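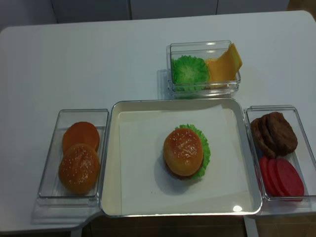
Busisiwe Le Roux asked if the buns could go in with the lettuce, one box less to carry. Vega said no, separate, the kids tip everything out otherwise and we're back to sorting on the floor. Left as is for now, buns in their own clear box.

Minutes, Hirska toy library, play food sub-group, 26 Sep 2022
Present: Yufang Feng (chair), Busisiwe Le Roux, Vega Herrero, Eusebio Moya (notes)
Apologies: Abilio Carrasco

1. Last minutes
Agreed. Spelling of Drernach corrected.

2. Burger set
Layout agreed – big cream tray in the middle for building on, clear boxes round it. Sheet of paper in the tray to stay, changed after each loan. Yufang wants greaseproof, looks more like a proper cafe. Busisiwe thinks plain is fine and cheaper. Plain till the pack runs out, then look again.
One made-up burger to go on the tray when the set is on display. Vega to do a card with the order of the layers, pictures only, no words.
Seeded and unseeded bun tops: do we pair them up? Long talk. No.

3. Cleaning
Warm soapy water, dry flat on a tea towel. NOT the dishwasher, see what happend to the pizza set. Lettuce is the worst, dirt gets in the frills. Old toothbrush in the cupboard by the sink. Eusebio to get another one.

4. Boxes
Lids for the clear boxes still not here. Pollelar say November. Yufang to ring them again. If no joy then Valcárcel do a similar size but taller, might not fit the shelf – Vega to measure, shelf is 472 mm deep, height not known.

5. Loans
11 families on the waiting list for the set. Two weeks each, no renewals while there's a list. Busisiwe not happy about two weeks, says three. Vote 3-1 for two. Late ones get a text after 7 days.

6. Money
1,277 in the account after the Drernach order. Abilio has the reciept, needs to go in the folder. Second burger set put off to next meeting, want to see how this one wears first.

7. AOB
White table to be wiped before and after, both. Squash to stay on the other side of the room pls.
Yufang has a bag of play fish from her sister, will bring it in. Check for small parts before it goes anywhere near the shelf.

Actions
Yufang – ring Pollelar, bring fish
Vega – card, measure shelf
Eusebio – toothbrush, plain paper
Abilio – receipt

Next meeting in November, date to be sent round.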